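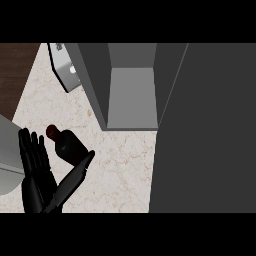 Simulation render: Vataris

I spent part of a December afternoon with Percy Rengifo at Heterport, watching him set up a robot hand that kept closing its thumb too late. He does the first round of fixing in the simulator, so what I mostly saw was a kitchen on a monitor, with the black fingers and thumb open around a dark bottle with a red cap, over and over (I got weirdly invested in that bottle!).

The thumb had been slow ever since a tendon was swapped out, and the numbers in the software still belonged to the old one. Percy typed in a new zero position, shaved a bit off the closing delay and ran the same grasp 17 times before he'd touch the real hand. Then he went over to the bench, backed off 3 screws at the thumb base, set the cable tension and tightened everything up again – it took him less time than my coffee did.

The hand has done nearly 600 hours since its last full service. The next one is booked with Olszewski after New Year, and they'll look at the wrist bearings too. Until then Percy is checking the tension every morning before the first run, and he's promised to let me turn the screwdriver next time.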